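4.2 What ends up on the table

I went into the Lollomstead kitchens expecting to write about cupboards, and I came out with pages and pages on tables (my notes from February are nearly all tables!). A table is where packaging waits while people make up their minds about it. Snack wrappers, paper cups and fruit nets pile up together, and things that are plainly still useful get mixed in with them.
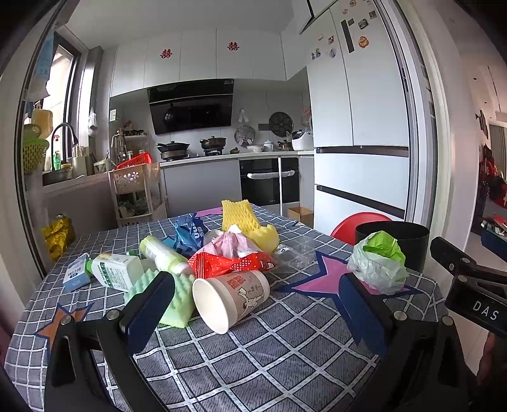

I had borrowed the Stesetti sorting sheet for this part, and it gave me just two boxes to tick, "keep" and "throw". It drove me mad within a day. Carrier bags are the worst of it, as a bag can be rubbish, or a bin liner, or something you'd happily give a present in, and I ended up pencilling a third column down the margin for all of them.
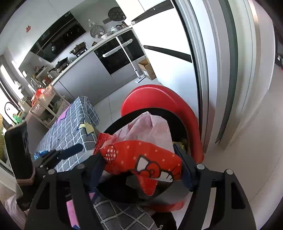 Figure 4. Red gift bag with a white cat face and polka dots.

We use cookies to improve your reading experience. Accept all | Manage settings

Clearing is a different matter from sorting, and I'd muddled the two in my first draft. You can have a nearly bare cloth and still have a tissue sitting on it, and I wouldn't call that table finished or unfinished.
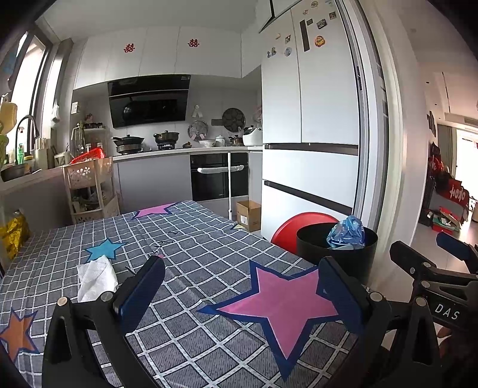 Bottles were easier, or so I thought. Figueroa's scheme files them by what they held, but I found it far simpler to go by whether the cap was on, so I've done it that way in the rest of this section and put the Figueroa codes in the appendix for anyone who prefers them.

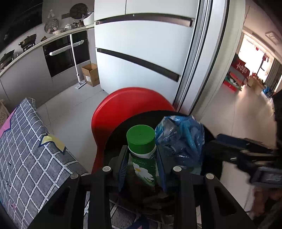 Figure 5. Bottle with green cap and daisy label, beside a crumpled blue bag.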